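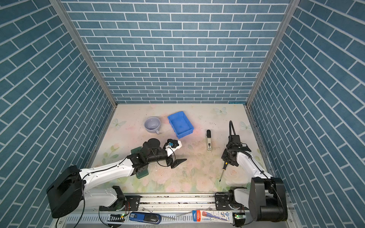

Blue brick-pattern walls and a floral work surface, Brisby.

The Stomix distillery in Brisby opened its doors on Saturday, and 104 people had booked. We went around in groups, starting in the still room, where the gin is made in batches of 36 bottles. Imora, a dry gin with orange peel, sells for $47 in the shop. The tour ended with tastings of 3 gins. I liked Ojo best, a sweeter one made for the holidays. Parking is behind the building and fills up before noon.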